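Ticket 3664: Paired footwear task, policy closes gripper on one item only
Project: Sondside household tidying
Product: Onitden teleoperation station and hand-demonstration kit
Submitted by: Akberg integration team
Handled by: Yuen product support
Opened: 22 Sep 2020
Status: Resolved, monitoring
Priority: Normal

Summary of the reported problem

The customer is training a two-armed robot to straighten footwear left on the floor of an entrance area. The training set combines two kinds of demonstration. The first is recorded by an operator driving the arms from the remote station. The second is recorded by a person who carries out the task by hand with a head-mounted camera, with no robot present.

After the most recent training run, the robot approaches a pair correctly but closes only the left gripper. The right arm stops a short distance above the second item and holds position until the episode reaches its time limit of 30 seconds. The fault was reported for open footwear with a thong strap. Closed shoes were handled as expected.

Initial response from support

The customer was asked to supply the software version, the training configuration, a sample of remote-control episodes and a sample of by-hand episodes. The customer was also asked to confirm that both grippers open and close fully on manual command. They do. A hardware cause was therefore set aside at this stage, though the arm logs were retained.

Review of by-hand demonstrations

Support reviewed the by-hand sample first, as these episodes make up the larger part of the set. In the portions dealing with the brown thong sandals, both hands take hold of the pair at the straps, one hand to each sandal. Contact on the left and on the right is easy to identify, and the hand tracking produced usable wrist positions for both sides.

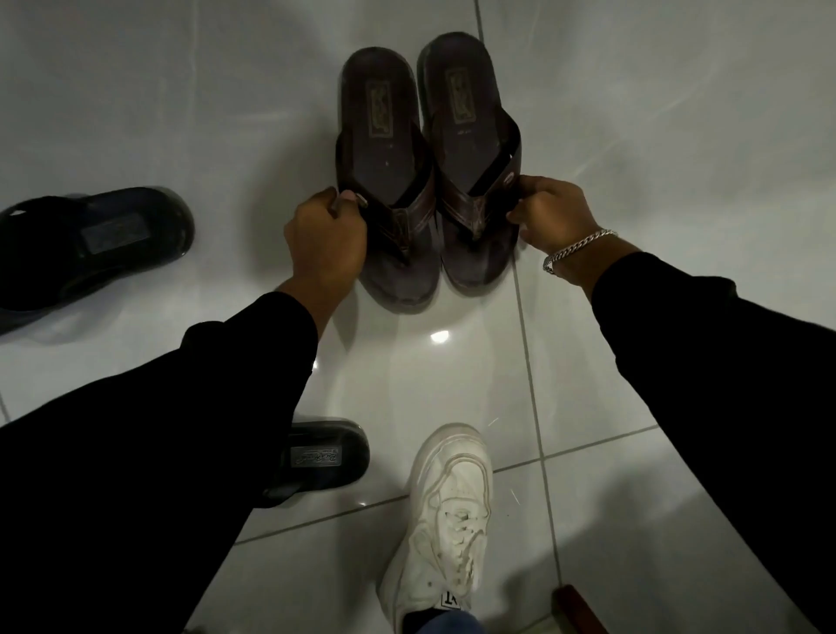 Does the person giving a by-hand demonstration need to move at the speed of the robot?

Matching the robot's speed is unnecessary. The conversion step adjusts the timing of each episode before training. The person should work at a steady, natural pace and avoid sudden stops, which the software may read as the end of a step.

Support then compared the labels attached to the two kinds of episode. The remote-control episodes take the gripper state directly from the operator's triggers, so the open and closed states are recorded without any estimate. The by-hand episodes have no trigger. For these, the software estimates the gripper state from the distance between the thumb and the fingertips and applies a threshold set in the configuration file.

Findings

1. The closing threshold had been left at the value supplied for closed shoes. A hand holding a closed shoe comes together further than a hand placed along the side of a flat sandal.

2. Where a hand only rested against an item or steadied it, the software recorded the gripper as open for the whole episode. The wrist path was still passed to training. The policy was therefore taught to bring the right arm to the item and leave the gripper open, which agrees with the fault reported.

3. The episodes did not follow one grasp convention. In some, the footwear was taken by the strap; in others, by the sole or the outer side. The written instructions given to demonstrators did not state which was required.
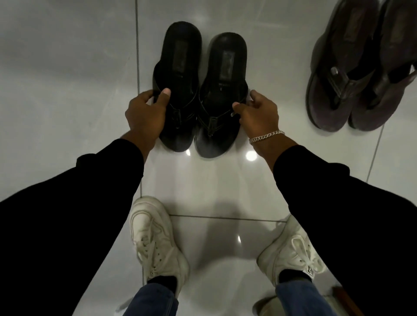
4. The remote-control episodes were consistent with one another, but there were too few of them in the training mix to correct the error. The customer had assigned both kinds of episode the same weight.

Actions requested of the customer

The customer was asked to lower the closing threshold for the open footwear category and to run the conversion again from the original recordings. Converted files from the earlier run were to be archived and kept out of the new training set.

The customer was also asked to amend the instructions for demonstrators. The revised text reads: "Take hold of each item with a clear pinch before moving it. Keep both hands in view of the camera until the pair has been released. Do not steady one item with an open hand while moving the other."

Lastly, the operator of the remote station was asked to record an additional set of demonstrations on open footwear, using the same grasp point on the left and the right.

Customer update

The conversion was completed without error. Training was repeated for 3000 steps from the earlier checkpoint, with the additional remote-control episodes included. In the first trial session, the right gripper closed on the second item in each attempt. The customer noted one remaining concern – the arms do not always release at the same moment, and the pair can be left slightly out of line.

Response from support

Uneven release is a separate matter from the reported fault. It is commonly seen when the two hands of the demonstrator let go at different times, as the software records each side independently. The customer may set the paired release option, which holds both grippers closed until both sides have reached the open state. A delay of up to 5 frames between the two sides is accepted under the default setting and does not require correction.

Support advises against editing release times by hand in the converted files. Changes made in this way are lost whenever the conversion is repeated.

Resolution

Cause recorded as configuration, with incomplete demonstrator instructions as a contributing factor. No defect was found in the arms, the grippers or the remote station. A request has been passed to the product group for a warning to be shown when one side of a two-handed episode contains no closed state.

The ticket will remain under monitoring until the customer has completed trials with the paired release option enabled. Further reports on this subject should be added to this ticket, with the episode files attached in their original format.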